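Start > Tenants > Building care > Inspection reports

Print this page | E-mail this page

Murusside, block 2: yearly inspection of shared rooms, checklist with comments

Inspected on 1 March 2026. Written by the house inspector. Questions please to Dexter Whitfield in the letting office.

I have written OK where all is good, WATCH where I want to look again, and REPAIR where a workman must come. Please read also the comments, they are the useful part.

1. Entrance and stairs

Front door closes by itself: OK
Handrail firm on both sides: WATCH
Edges of steps: REPAIR
Light on every landing: OK

Comment: The handrail moves a little between the first and the second floor. It is not dangerous today, but two screws have worked themselves out of the plaster, and longer screws will not help if the plaster is soft. On the lowest flight the rubber edge of one step has come up at the corner. I pressed it down and it came up again. Please do not put tape on it, as somebody did last winter, for tape becomes slippery when people come in with wet shoes.

2. Heavy things that stand or hang

Shelves in the cellar fixed to the wall: REPAIR
Notice board: OK
Bolts and feet of standing equipment: OK

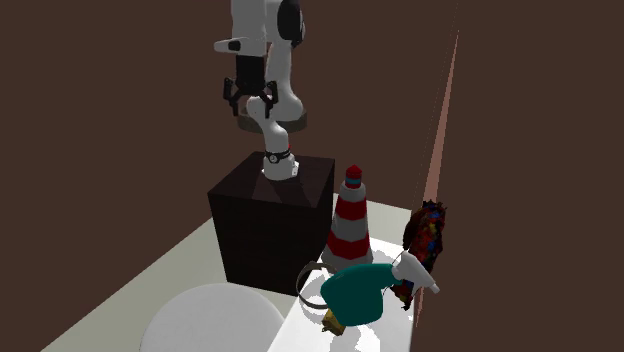 White arm base on its dark pedestal.

Comment: The tall shelf beside the meter cupboard stands free. It carries paint tins on the top board, and this is the wrong way round. Until the shelf is fixed, the tins must go to the bottom. I moved the ones I could lift.

3. Electricity

Test button of the safety switch: OK
Sockets in the laundry: WATCH
Extension leads: REPAIR

Comment: The safety switch went off at once when I pressed the button. In the laundry one socket cover has a crack, not deep, and no metal is to be seen. The white Yook lead behind the dryer must be thrown away. It was rolled up tightly while in use, and the outside was warm in my hand.

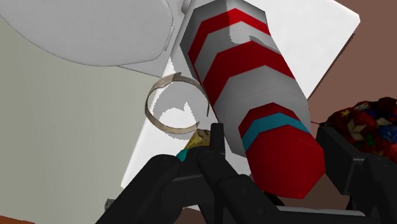
I would like to add that an extension lead is not a solution for the whole year. If the tenants need a socket by the window, they should ask for one in writing, and the office can order it together with the other work. The electrician from Vemeck has given us a price of 198 for the visit, and this is the same for one socket as for three.

4. Water and washrooms

Taps close fully: OK
Hot water at the basin, measured: 50 degrees, WATCH
Seal around the basin: REPAIR
Floor drain: OK

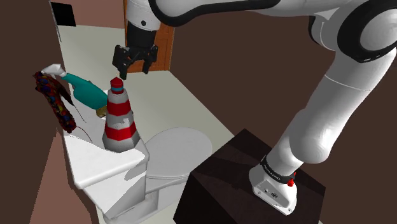 The hot water is hotter than I like for a basin which children use. The boiler must stay as it is, therefore a mixing valve at the basin is the better way. The seal has opened at the back over roughly 7 centimetres and the water can run down behind the unit. A sink counter is also not a shelf for ornaments. A thing like the red-and-white striped lighthouse should stand somewhere else when the new seal is put, and the counter should stay clear until the seal is hard. I have ordered the Mokiro sealant, the white one.

5. Ways out

Cellar corridor free: WATCH
Back door opens without key: OK
Signs readable in the dark: OK

Comment: One pram and one bicycle were in the corridor. I could pass, but a person with a bag could not. I have left a note on both.

The points with REPAIR should be finished before the end of March. I will come again for the handrail, the socket cover and the corridor.

Signed copy is in the office.

2 comments | 7 shares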